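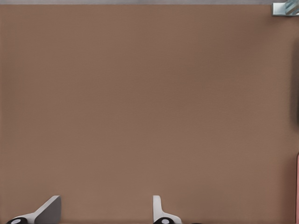 Bench Tips: Rules for a Small Robot Arm in the Home Workshop

Jan 22, 2022

I get asked which safety standard applies to a hobby arm bolted to a workbench. My answer disappoints people. The industrial standards were written for factories, with guards, trained staff and somebody whose job it is to sign the risk assessment. You have a bench, a wall socket and possibly a cat. A sticker on the box that says "designed with safety standards in mind" tells you the box has a sticker on it. Ask the seller which standard, which part of it, and who did the testing. I asked Probert by email and got a brochure back.

So these are my own rules, worked out on the bench in Stomthorpe. Use them or don't. If your arm came with a proper manual and it is stricter than I am, follow the manual.

Clear the bench first

Before the power goes on, everything the job doesn't need comes off the bench. That means the coffee, the tape measure and the screws you were going to sort later. An open gripper will close on whatever is between its fingers, and a cheap one can't tell a foam block from your good calipers. Push things well past the reach of the arm. The edge of the bench doesn't count as out of the way if the elbow swings over it.

Mark the reach

Move the arm by hand, power off, to its full stretch in every direction and put down masking tape. Then add 5 inches. Sellers quote reach to the wrist and forget the gripper. Redo the tape whenever you change the fingers.

Go slow for longer than you want to

Run every new program at the lowest speed with nothing in the gripper. Then run it again with something soft. The Emside forum will tell you one dry run is plenty. I have a dent in a cabinet door that says otherwise, and that program had passed its dry run.

Don't trust the simulator too far

A simulator is good for catching stupid mistakes, like sending the hand through the tabletop. It is much less good at friction, sagging cables and a bench that isn't level. I have seen "4,000 successful grasps" offered as proof that a setup was ready for the kitchen. All of them were on a computer, and the page didn't say how many tries it took to get them. If you rehearse on screen, measure your real bench and put those numbers in. The default table is never your table.

The stop button

Buy a real one that latches, and wire it according to the arm maker's diagram. A stop button inside a phone app is a convenience. Phones lock, and they run flat. Mount the button where you can hit it without leaning over the arm, and test it at the start of every session. Know what your arm does when the power drops, too. Plenty of them simply fall, so keep your hand out from underneath.

Fingers and pads

Wipe the gripper pads with a barely damp cloth and let them dry before use. Sawdust makes them slide. Check the finger screws while you're there. I keep a pencil log inside the cupboard door, and in 163 sessions I have written "loose screw" 13 times, mostly on the same finger. Thread locker helped for a while.

Food

I wouldn't. "Food safe" on a parts listing often refers to the plastic before it was printed, cut or glued. Printed fingers have grooves that hold grease, and nobody at Tandley could tell me how theirs were supposed to be washed. If you want a robot to stir your soup, ask for the cleaning instructions before you ask for the price.

Leaving it alone

Stay in the room while it's running. When you go, pull the plug, and park the arm low so there's less of it to fall. A paused program is still a running program as far as I'm concerned.

I'll add a section on battery packs in February, once I've read what the charger maker really promises and what it only hints at.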